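Workska Shared Workshop
Minutes of the monthly users' meeting, Thursday, Room 3

Chair: Kenza Mansour
The meeting opened at 10.

1. Minutes of the last meeting
Approved with one correction. The invoice from Rivera was no. 1505, and it has been paid.

2. White table
Several users said the table is not being cleared between bookings. Plastic sheeting, bottles and drinks are left on it, and the next group spends the start of its slot moving them. Marker lines were also raised. Some are still needed to show where things go, others are old smudges that should come off.

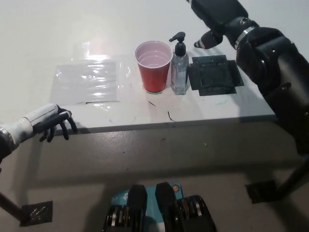
Item 2: white table with cup, hand sanitizer and plastic film.

Agreed:
-- Sanitizer stays on the table. Open cups of water go back to the sink at the end of each booking.
-- Plastic film is to be folded and put on the shelf, including large sheets.
-- The dark square pad stays taped down for now. Anyone who wants it moved should ask Kenza first.
-- The green cup outline is to be kept. Other marker may be wiped off.
-- Scuff marks: Kenza will try the Grorkitz cleaner on one before anyone does the rest.

3. Floor
The concrete will be swept on Thursday evenings. Tape on the floor is not to be pulled up without checking the booking sheet.

4. Supplies
Hekuvo has quoted 777 for a year of sanitizer refills and paper towels. Members thought this was high. Kenza will ask for a price without the towels -- decision held over to May.

5. Other business
The door code has changed. Ask at the desk.

Meeting closed at 10:50.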